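Grorkley Community Help
Print this page | E-mail this page

We use cookies to keep you signed in. By continuing to use this site you accept them.

What should I expect at a robot arm open day?
Asked 22 May 2020

My daughter and I have places at the Omier open day. The confirmation only gives a start time and says "live demonstration, visitors may take part." She is 11. Has anyone been to one? I want to know how long it takes, how close you get, and if she can bring something from home for the robot to pick up.

Answer 1

I went in February. Plan on 40 minutes for the demonstration and more if you stay for questions. They take small groups, and ours was five people. You stand behind a line on the floor while the arm is moving.

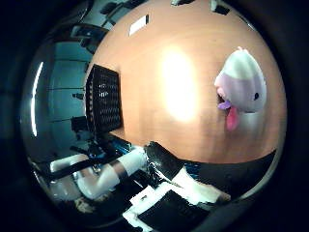
The task we saw was pick and place on a table, run twice by the arm and once by a visitor using the hand controller. Hard objects with flat sides are the easy ones. Soft things take longer to get right, and the operator spent a while talking about where to close the fingers. A plush toy like the white and lavender one with its tongue hanging out has a round body and a part that dangles, so you have to decide which bit to grab. A black mesh crate standing on the table is a different job, with straight edges and small openings in the side. Ask the operator to explain the two together. It was the most useful part of the talk for me.

On bringing your own item, e-mail first. They told us nothing breakable, nothing with liquid in it, and nothing bigger than a shoebox. My group had a tennis ball and a glove. The glove took four tries.

Answer 2

Parking is bad. Use the Weldu Street lot and walk.

Answer 3

Agree with most of the first answer. I'd add that the hand controller had a minimum age when I went. I think it was 18 but it may have been lower with a parent signing, so check before you promise her a turn. The Vakora day across town lets younger kids drive a small arm, but you see less of the real work there.

Wear closed shoes. They turned away a man in sandals. The room is loud when the compressor is on, and they had ear plugs at the door if you asked for them.

Print this page | E-mail this page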